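4. Small boards on dirty tables

Figure 2. White table with a small board, marker left lying on the face. Oval, triangle and zigzag in outline. Dark specks on the tabletop, work glove above.

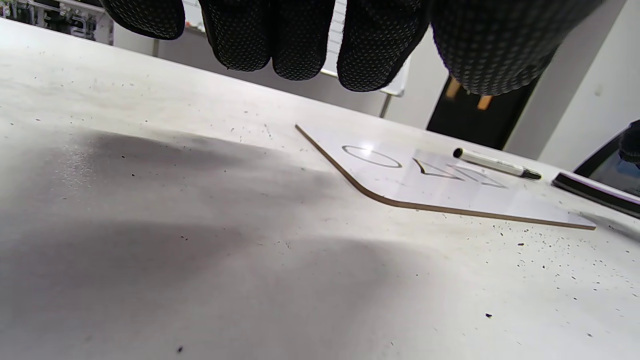

Anitha Arumugam objected to the first draft of this section on the grounds that we had treated the board as a writing surface and the table as background, when for anyone who works at such a table the two get dirty together and are wiped together, often with the same rag. Fair point. Section reordered accordingly: table first, then board, then what is drawn.

4.1 The tables

Both sites use plain light-topped tables. Peklow is a shared repair and making room, open evenings. Justeda is a day workshop, smaller, quieter, more hand tools. Neither had rules about clearing up when we started and neither has them now, apart from a note at Justeda about putting the vice handle back.

White tops show everything. That came up in nearly every conversation. At Peklow people said they liked it (dropped screws are easy to find) and disliked it (looks filthy ten minutes after a wipe). Maureen Penrose at Justeda: "I'd have had grey." Grit, filings, crumbs of rubber, pencil dust, bits off the soles of shoes when someone stands on the table to reach the lights. We did not analyse the debris and can't say what any given speck is. What we did record was where it lay, using a coarse grid, and whether there was a board in the grid square or next to it.

Debris collects against things. Obvious when written down. A board lying flat is a low edge and specks gather beside it, the way leaves do along a kerb. In Figure 2 they are thickest towards the middle right, near the board, and again towards the lower right. Elsewhere only odd ones. We saw the same tendency at both sites, stronger at Peklow, where people sweep with the side of the hand and stop when they reach something they don't want to move. The board is the thing they don't want to move. There may be a drawing on it somebody needs.

Two kinds of wiping, then. A full wipe: everything lifted, cloth taken edge to edge. And what Huệ Từ in her notes calls the island wipe: round the board, round the mug, round the tin of pens. The island wipe is far more common. It leaves a ring. Over a week the ring becomes a patch, and when the board is finally picked up there is a clean rectangle underneath with a dirty outline, and everybody says the same thing about it.

Smudging is a seperate matter. Large soft grey areas on a white top can be dirt, old marker, or nothing more than shadow, and from photographs alone we could not always tell which. The broad dark area on the left of the table in Figure 2 is coded "unclear", as are others like it. In the room you put a finger on it and look at the finger. For anyone repeating this: do that, and write it down at the time. We lost a good part of the smudge data by not doing so until July.

4.2 The boards

Small dry-wipe boards, the sort sold for school desks. Thin, white one side, brown edge where the backing shows, usually. Light enough to pick up with one hand, and slippery on a smooth table, so they are pushed about more than lifted. They end up at angles. We had expected boards to be squared up with the table edge, as paper often is, and this hardly ever happened. People turn the board to suit the arm, draw, then leave it. Next person turns it again or draws at whatever slant they find.

We followed 58 boards over the study. Some vanished (one later found under a kettle at Peklow, by then not much of a board). Corners go first. Knocked, softened, swollen if they've sat in tea. A board with rounded corners from new lasts better than one with sharp corners, or so Leopoldo Quezada maintains, and our condition scores lean that way, though the two types were not spread evenly over the sites and we would not push it.

Glare. More of a nuisance than we had thought. A glossy face flat on a table under ceiling lights gives a bright patch somewhere, always, and the patch falls on whatever you're trying to read. Tilting the board a bit fixes it. Users did this without noticing, a thumb under the near edge. Anyone standing on the other side of the table gets the glare instead and asks what it says. Matt boards were tried at Justeda for a short time: easier to read, harder to rub clean, given up.

4.3 Where the marker goes

It goes on the board. Boards at both sites came with a clip for the pen, and the clips were gone or ignored more or less at once. The marker is put down on the face, usually across a part that hasn't been drawn on, or just above the last thing drawn. Capped, mostly. A capped marker left on the board does three jobs for the people around it. It says where the pen is. It stops the board being stacked or slid under something. And it reads as "not finished", which we did not expect to matter and which turned out to matter quite a lot.

Boards with a marker lying on them were wiped by another person far less often than boards without. Same table, same day, same sort of drawing. Jagadeesh Kamath put this down to manners. A pen on the page means somebody is coming back. Take the pen away, even by accident, even to label a jar, and the drawing is fair game within the hour. Several complaints at Peklow about lost sketches trace back to a borrowed pen and no bad intent at all.

Cheap markers roll. A round barrel on a tilted board ends up on the floor and then the rule above breaks down, the drawing is unprotected, etc. Markers with a flat or a lug on the cap stay put. Trivial, but if a workshop is buying pens anyway.

4.4 What gets drawn

We logged 967 separate marks in total. Before starting we assumed words and numbers would lead: names, measurements, times. They didn't. Plain shapes came out ahead. Ovals and circles, triangles, boxes, zigzags, open angular lines a bit like a stretched M. Outline only. Very little shading or filling in, which is hard work on a glossy face as the pen lifts its own ink on the second pass.

Why shapes? Partly what was being talked about. A hole, a bracket, a seam, a fold. Someone says "it goes in like that" and draws the like-that. But a good number of shapes had no object behind them that anybody could name afterwards. Asked the next day, people at Peklow were unsure even which of the shapes were theirs. We keep these as "unassigned". No attempt made to read meaning into them, and the shapes in Figure 2 are in the same class.

Size is worth a line. Drawings on small boards are big for the board. The first shape takes a good share of it, later ones are fitted alongside. They run in a row more often than in a stack, left to right, which for most of our users is just handwriting habit. When the row is full the board is either turned or wiped. Turned, usually. Leading to boards with marks at two or three different slants and no agreed way up.

Line quality falls off with gloves. Knitted work gloves with grip dots were the common type at both sites, black or grey, and people kept them on to draw when they meant to be quick. The dots hold the barrel well enough. What goes is the fine end of things: closing a circle, meeting a corner. Lines drawn gloved overshot more, and small lettering was mostly abandoned. There is also the matter of erasing. A bare finger takes off a thin line cleanly. A gloved one drags, picks up grit off the table and leaves fine scratches, and the scratches hold ink for ever after. Boards at Peklow were worse for this than boards at Justeda, gloves being worn more there.

4.5 Cleaning trial

Short trial, one table at each site. A folded cloth kept on the table, damp, and a second one kept dry for the board. Nothing else changed. Users were told what the cloths were for and not told to use them. The dry cloth was used on the table by Monday lunchtime. The damp cloth was used on the boards. After that they were effectively one cloth.

Grey film on the boards increased during the trial, which we take to be table dirt carried over, plus old ink moved about and not removed. Specks on the tabletop fell, most clearly in the squares beside boards. So the table got better and the boards got worse. Users prefered this, on balance. A greyish board can still be drawn on. A gritty table scratches whatever is laid on it and they minded that more.

Maureen Penrose has since hung the board cloth on a hook away from the table. Seems to be holding, not measured.

4.6 Limits

Only 2 sites. Mostly evening sessions at Peklow, mostly mornings at Justeda, so light differs and with it the glare codings. Smudge category weak, see 4.1. The grid was laid by eye on some days when the string had gone missing. Marks rubbed out between visits were never seen and the log favours things people chose to leave, or forgot. Table height not recorded, should have been.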